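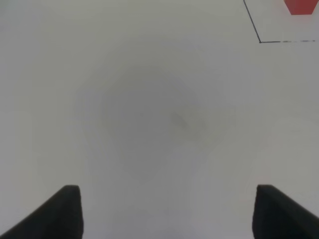

## About us

Flallulbridge is a shared workshop where people build small robots at their own pace. We started with two people and one robot arm that did not work. Now we are 16 members, and most evenings somebody is at the bench with a laptop open and a bag of screws next to it.

The workshop was opened by Izzati Ismail and Haziq Pillai. Izzati worked before as a repair technician for printing machines, and Haziq was teaching evening classes in electronics. They both wanted to build a robot arm at home and both had the same problem: the kitchen table was needed for dinner. So they rented a room together, put in two benches, and asked in the neighborhood who else would like to have a key.

### What we build

Our main project is called Siltisari. It is a tabletop arm with a gripper of two fingers, and it should learn to pick up a small object and put it inside a marked area. The wrist carries a small camera, so the arm looks at the table from the same side as its fingers. This sounds simple. It took us from November until the end of spring before the arm could do it more often than not, and we are still changing things almost every week.

Many of the problems were ordinary ones. The first table was shiny, and the lamp made a bright spot which the software believed was an object. Now we use a matte white surface and black fingers, and this is much easier for the camera. Shadows are still difficult. When the arm goes down, its own shadow goes with it, and we had to teach the software to leave it alone. The marked area is drawn with a plain dark line, and the line must be drawn again from time to time, as it gets thin where things pass over it.

The second project, Nerketti, is smaller and belongs mostly to our younger members. It is a cart on wheels that brings tools from one bench to the other. At present it brings them to the wall, but the steering is being rebuilt.

### How we work

The room is open to members every day from 7 in the morning. Guests can come in the evening if a member is with them. We have a soldering corner, two 3D printers and a cabinet of used motors, sorted by size. Please put the motors back in the correct drawer — we ask this very often.

Every build has a notebook. You write what you changed, what happened, and your name. We prefer paper for this, and a short note on the same evening is better for us than a long report one month later. When somebody leaves a project, the notebook stays on the shelf and another person can continue.

We do not give certificates, and we do not sell robots. If you want to copy one of our designs for your own home, ask us for the drawings and we will send them. Our part lists are made for people with a normal salary, and we try to mention a cheaper replacement when we know one.

### Our name and our friends

Flallulbridge is the old name of the footbridge behind the building. For the metal parts we cannot make ourselves, we go to Hrytsenko, a small machine shop on the other side of the yard. They cut the base plate of Siltisari and corrected our drawing before they did it, for which we are still grateful.

### Join us

New members are welcome, also those who never held a soldering iron. Come first as a guest, look at the projects, and tell Izzati or Haziq what you would like to build. We have seven places free at the moment. Safety glasses you will find in the box by the door — please take a pair before you go to the benches.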